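Search this site
Enter keywords
Go

About Cenia

We are a packing and laundering house in Unddale, and we have been folding, filling and tying things for other people for longer than most of us care to add up! When Darius Pētersons first talked about automating the soft goods tables, there was a good deal of worry over tea, and we would rather say so here than pretend everybody cheered. 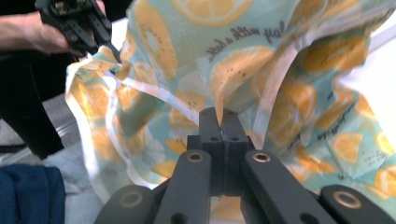
Cloth is a stubborn thing to teach, and the people who know it best are the ones who have handled it for years. So our packers do the teaching, on paid time, and Dzintra Mägi (hired in November to run the linen room, and now in charge of training too) has the last word on what counts as a properly closed bag. Of our 58 staff, two have moved over to this work for good, and the rest take turns if they feel like it. Wrists get a rest, shifts end when they should, and the dull orders of 500 are slowly becoming less of a dread. 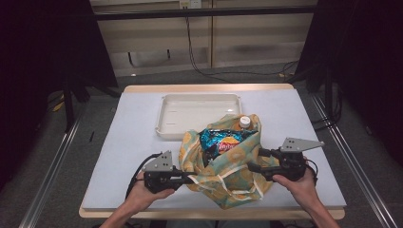

Come and See Us

We love visitors, so do write ahead and ask for Dzintra.

Share 2 Comments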